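Workshop notes > Gareo > Desk clear-out

January, F. MacRitchie

Started on the desk before the shelving. Rule agreed with Keremia: loose items go in the cardboard box marked BOX, anything with a cable stays put until labelled. Small objects get 60 mm of clearance from the monitor. The inventory list stands at 111 lines, of which almost 9 are duplicates under different spellings.
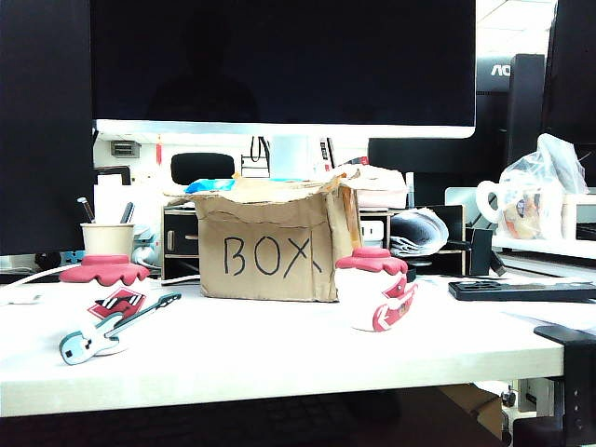
STORAGE / SMALL ITEMS

Box flaps are torn and the right-hand edge is creased. Usable for sorting, not for stacking. Replace before anything goes to the Warnora store.

Red-capped figurines: enter as a pair, one line. Light-blue toy guitar: separate line, wrap the neck. Pen cup stays on the desk, as does the drawer organiser. White cable on the left still to be traced.

Ķēniņš wants 3 spare boxes, same footprint, lids if possible. Marker lettering on the front panel only, please. Drawer contents next.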